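Relatório de projeto - Deteção de resíduos deixados por desinstaladores em sistemas Windows
Unidade curricular: Projeto de Sistemas Operativos
Autora: Sille Bjarnason
Data de entrega: 29/09/2018

1. Enquadramento

A remoção de uma aplicação em Windows depende, na maior parte dos casos, do desinstalador fornecido pelo próprio fabricante. O sistema operativo limita-se a invocar o comando registado na chave Uninstall e não verifica o resultado. Ficheiros de configuração, chaves de registo, tarefas agendadas e serviços podem permanecer no disco sem que o utilizador seja informado.

O projeto consistiu no desenvolvimento de uma ferramenta de linha de comandos, designada Flistach, que compara o estado do sistema antes da instalação e depois da desinstalação e produz um relatório das diferenças. A ferramenta não apaga nada. A eliminação automática foi excluída do âmbito na reunião de março, dado o risco de remover componentes partilhados.

2. Arquitetura

O Flistach é composto por dois módulos. O primeiro, Jereck, percorre o sistema de ficheiros e o registo e grava um instantâneo em formato binário. O segundo, Dotine, lê dois instantâneos e calcula a diferença.

O Jereck guarda, para cada ficheiro, o caminho normalizado, o tamanho, a data de modificação e um resumo SHA-256. O cálculo do resumo é a operação mais demorada e pode ser desativado com a opção /nohash. Nas chaves de registo são percorridos os ramos HKLM\SOFTWARE, HKLM\SYSTEM\CurrentControlSet\Services e HKCU\Software. A vista de 32 bits (WOW6432Node) é tratada em separado. Numa primeira versão isto não era feito e as entradas apareciam duplicadas no relatório.

O Dotine aplica uma lista de exclusões antes de comparar. Pertencem à lista as pastas Prefetch e Temp, os registos de eventos e a cache do Windows Update. As exclusões estão num ficheiro de texto editável, uma expressão por linha. 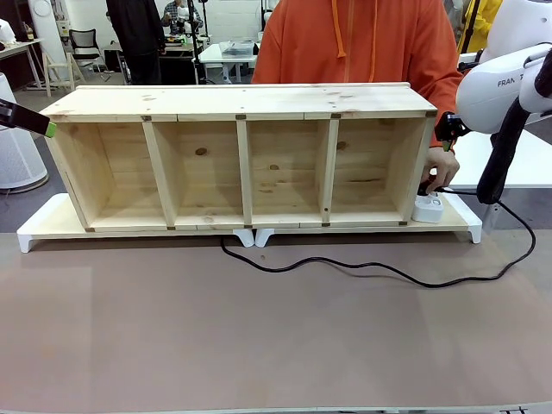
A ordenação dos caminhos é feita no momento da gravação, o que permite ao Dotine comparar os dois instantâneos numa única passagem sequencial, sem os carregar por inteiro em memória. A comparação ignora maiúsculas e minúsculas, como o próprio NTFS na configuração habitual.

3. Ambiente de teste

Os ensaios decorreram numa máquina virtual com Windows 10 de 64 bits, reposta no estado inicial antes de cada execução. O procedimento foi sempre o mesmo: instantâneo inicial, instalação com as opções predefinidas, uma abertura da aplicação, desinstalação pelo Painel de Controlo, reinício e instantâneo final.

Foram usadas 7 aplicações, entre elas o Hafstein, um pequeno relógio de secretária escolhido por instalar um serviço em segundo plano. As restantes são utilitários de uso corrente com instaladores MSI, Inno Setup e NSIS.

4. Resultados

Em 4 das aplicações ficaram ficheiros na pasta AppData do utilizador. Trata-se sobretudo de preferências, cuja conservação pode ser intencional. O caso do Hafstein é diferente: o serviço continuou registado depois do reinício, com o caminho a apontar para um executável já inexistente. O visualizador de eventos passou a registar um erro em cada arranque.

Um instantâneo completo, com resumos, demorou cerca de 700 segundos. A diferença é calculada em muito menos tempo e não justificou otimização. O relatório de texto foi limitado a 100 linhas por secção; o conteúdo integral é exportado em CSV.

Os instaladores MSI deixaram menos resíduos no registo do que os restantes, mas a amostra é pequena e não permite generalizar.

5. Limitações

A ferramenta não distingue alterações causadas pela aplicação de alterações causadas por outros processos ativos no mesmo intervalo. A lista de exclusões reduz o ruído, mas tem de ser revista após cada atualização do sistema. Os fluxos alternativos de dados do NTFS não são lidos. As pastas sem permissão de leitura são assinaladas no relatório com o código de erro devolvido pela API e ficam fora da comparação - mesmo quando o Jereck corre com privilégios de administrador.

6. Trabalho por concluir

Falta suportar mais de um perfil de utilizador na mesma máquina. O Jereck lê apenas o HKCU da sessão ativa, e os ficheiros NTUSER.DAT dos outros perfis teriam de ser montados com RegLoadKey. O código desta parte está escrito, mas não foi testado e não integra a versão entregue.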